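From: Kamlesh Gautam
To: arm-software list
Date: 25/02/2022
Subject: Re: [arm-software] insert step stalls when grasp angle is off

Sarla Pant wrote:
> I have been reading through the insert step in the Skesmont
> branch and I don't follow why the planner asks for the slot
> axis twice. It gets it once from the detector before the
> grasp and then again just before the move down. On our bench
> the second call is where most of the waiting goes. Could we
> cache the first answer and drop the second? Bimla says the
> second call was only put in for debugging in October.
>
> Also, what units is approach_tilt in? The config says 4 and
> the comment says radians, which can't be right.

Hi Sarla,

Second question first. It is degrees. The comment is left over from before Kusum moved all the config values over, and I have corrected it on the branch.

On the two calls: Bimla is right that it started as a debugging aid, but please don't take it out yet. The first call runs with the arm parked and gives us the axis of both slots. The second runs with the bread already in the fingers, and what we want from it is the angle between the bread and the slot, so caching the first answer would leave us with half of what we need. The name get_slot_axis() hides this. I'd be happy to see it split into two functions with better names.
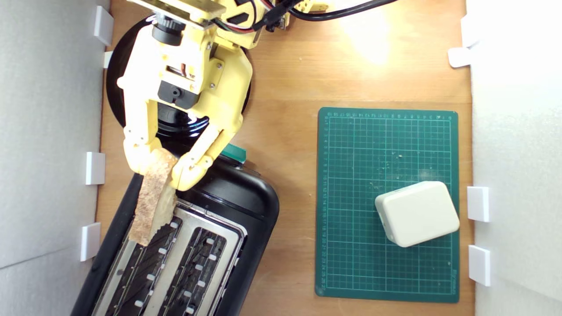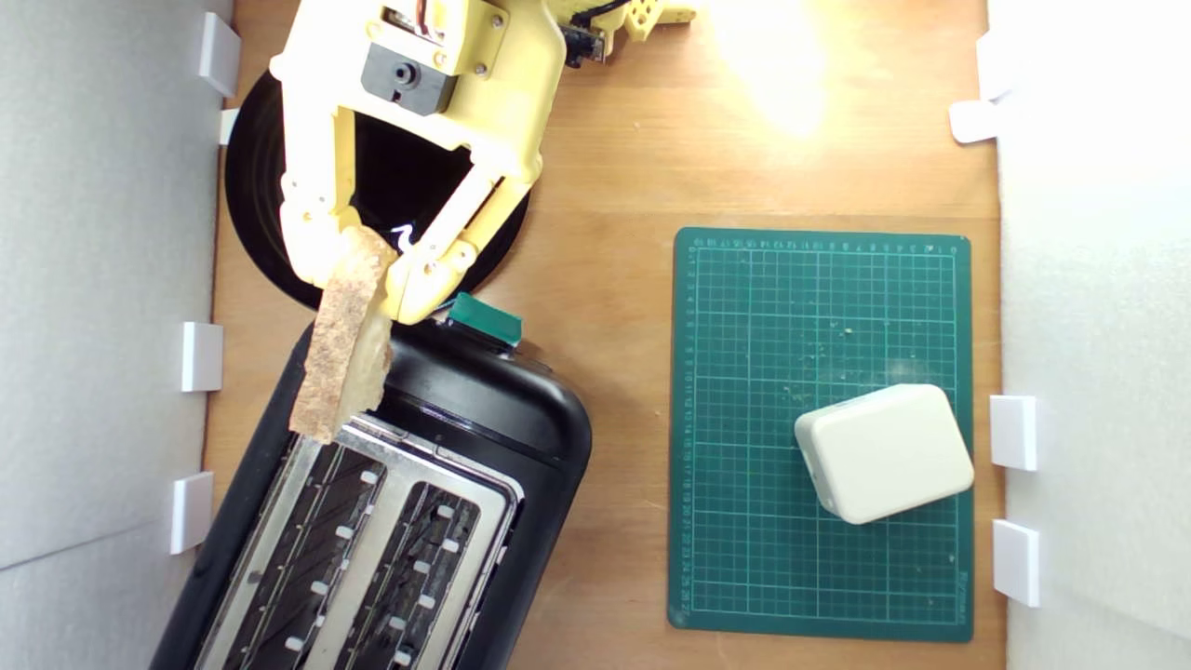

The part I would like to change is how the descent is planned. At present the planner treats the held object as a flat plate fixed square to the fingertips, and it builds a straight line down from there. With toast the plate model is a poor fit, as the slice can hang at an angle with its lower end dipping towards the left slot, and the edges are uneven, so the fitted outline moves from one call to the next. My proposal is to stop fitting the outline altogether and track only the lower end of the slice against the slot edges. That gives the controller one error to close, and it can do so on the way down at whatever rate the detector manages.

I have a rough version of this working in the simulator. It needs three changes:

- the detector returns a line segment for the lower end, with a confidence
- the planner sends a target and a limit on side force, with no fixed path
- the controller stops and backs off 2 mm if the confidence drops

The last one is where I'd like some help. Backing off straight up is fine in the simulator, but Pacita thinks it should back off along the tilt of the slice or it will catch the guides. I haven't tried her way.

For your waiting problem, have a look at the timeout in the detector client before anything else. The default is 2,000 ms and it retries without logging. If the first request is lost, you will sit there for the full time and never see why. Setting log_retries to true will show it.

I'll push the simulator branch once the tests pass – two of them still expect the old path message. If you or Bimla could run it on your bench after that and send me the logs, I can compare them with mine.

Kamlesh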